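## 4. Daily setup of the drinkware station

This section covers the Aston table station as installed in the Wellach pantry. It applies to pantry staff on both shifts. Installation and electrical work are covered in section 2, and gripper replacement in section 7.

### 4.1 What changes at the counter

Before the station went in, the pantry attendant collected cups and bottles from the meeting rooms, sorted them on the counter and loaded the racks by hand. Collection is still done by hand. Sorting and rack loading are now done by the arm, and the attendant stages the items, clears faults and signs the shift log.

Attendants who have not worked with the station before must complete two supervised shifts before running it alone. Time spent on faults is logged under code 224 and counts as normal working time. It is not deducted from breaks.

### 4.2 Before starting

1. Check that the key switch is in HOLD and the amber lamp is on.
2. Brush the black table cover. Do not use a wet cloth. Replace the cover if it has lifted at any corner.
3. Wipe the wrist camera window with the dry cloth in the side tray.
4. Confirm that the gripper fingers are open and nothing is held between them.
5. Empty the reject bin.

**CAUTION:** Do not reach over the table while the lamp is green. The stop button must be within reach of the person staging the items.

### 4.3 Staging items

1. Place items upright along the back of the table, near the wall. Leave the front of the table clear.
2. Put drinks bottles and mugs in any order. The sorting program does not depend on sequence.
3. Leave a gap next to every mug handle wide enough for one finger of the gripper.
4. Turn the key to RUN and step back behind the floor line.
5. Press CONFIRM on the Elia panel when the preview appears.
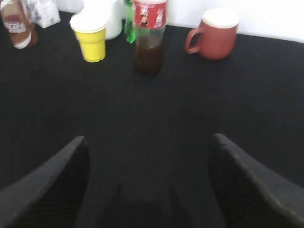
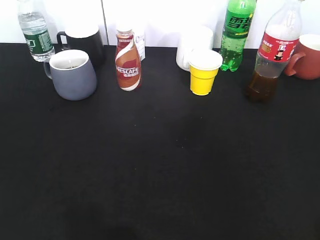
The preview is the attendant's main check, and it should take longer than a glance. Ahuja, the sorting program, draws an outline on each item it has found, and items without an outline will be left on the table. Most missed outlines come from overlap. A black mug standing behind a gray one, or a white mug behind the yellow cup, may be outlined as a single item or skipped. Handles are the second cause. The terracotta mug's handle points toward the cola bottle beside it, so check the gap on that side before confirming. If either problem shows in the preview, press CANCEL, turn the key to HOLD and move the items by hand.

**NOTE:** White items against the white wall give weak outlines in strong light. Lower the overhead light one step and refresh the preview.

### 4.4 Liquid left in containers

The station does not empty anything. Pour out mugs and open bottles at the sink before staging. Capped bottles with liquid in them may be staged up to the weight limit on the rating plate. Above that limit the arm stops with fault 5 and keeps its grip.

To clear fault 5:

1. Turn the key to HOLD.
2. Support the bottle from below with one hand.
3. Press and hold RELEASE on the panel until the fingers open.
4. Remove the bottle and record the fault.

**CAUTION:** The fingers open fully on RELEASE. An unsupported bottle will drop.

### 4.5 Working alongside the station

The attendant may stop the station at any time without giving a cause in the log. Rack targets are set for the pantry as a whole and are not read from the panel by name. If the station is out of service for more than one shift, the pantry returns to hand sorting at the earlier staffing level.

### 4.6 Service interval

Finger pads are due for inspection every 2000 grips. The panel shows the count under SERVICE > PADS. Reset it only after the pads have been inspected, and enter the old count in the log.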